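Evon Table Notes
11 Oct 2024

1/ Many of you asked me about the tabletop, so I make a small thread. It is only about the wood and how I take care of it. The legs I will maybe write about another day.

2/ I bought it in March from Kordestani, the second-hand furniture hall in Vimberg. The price was 3,000 and I went home two times to think before I paid. I still don't know if it was a good price. Please do not tell me now.

3/ What I liked was the grain. It does not lie straight. It goes in waves, with lighter lines and darker lines, and when I look long enough it is like sand under shallow water.
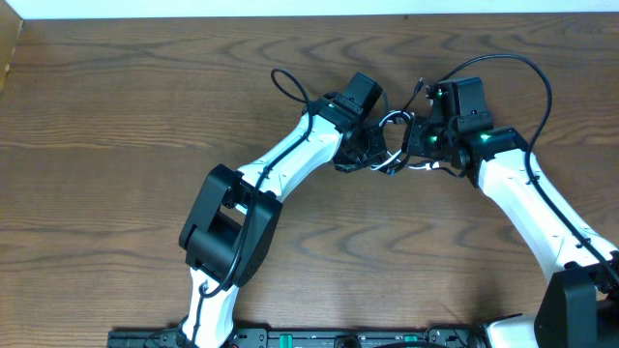 4/ The seller told me that such a wavy figure is difficult to plane, the blade can tear small pieces out of it. So I never tried a plane. I sanded by hand only, always in the long direction, and I stopped when my arm was tired.

5/ For the oil I use Ondness, the one in the flat can. Put a very little on a cotton cloth, rub it in, wait twenty minutes, then wipe off everything that did not go in. The first time I did not wipe enough and it was sticky for a week. My sleeves remember it.

6/ I did 2 coats. A friend has the same oil on her kitchen shelf and she did four, and hers came out darker than she wanted. If you are not sure, do one coat, live with it for some days, and then decide.

7/ The color question: the table changes a lot with the light. In one photo it is almost chocolate and in the next it is more like caramel. It is the same table, I promise. Please do not choose your oil from a photo, also not from mine.

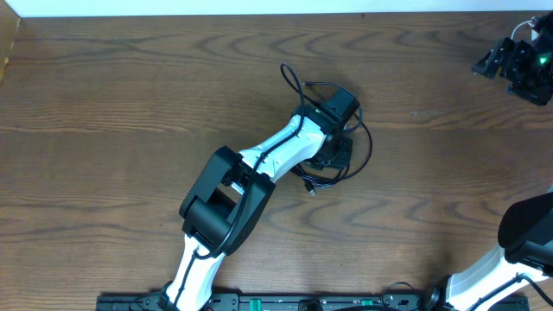 Long bands of grain, and a strip of the white wall behind.

8/ Someone asked about the lighter wooden edge on the left. I did not oil this part and I think I will leave it. I tried to imagine it dark and I did not like it so much.

9/ For daily cleaning I take a damp cloth, well squeezed, and then a dry one. No spray from the supermarket. If I see a ring from a cup I put a drop of oil on it the same evening. This helped for most rings but not for all of them.

10/ Also, lift things, don't pull them. I wrote this on a paper for myself after the first scratch.

11/ The first post I made about this table has 817 likes now and I have 1,248 messages that I did not read yet. Thank you, and sorry! I am slow in English. I will answer the oil questions first.

12/ One question from me also: does anybody know if Ondness can go over old wax? On the underside there is a place that feels like wax and the oil just stays on top of it. I would like to fix it before winter.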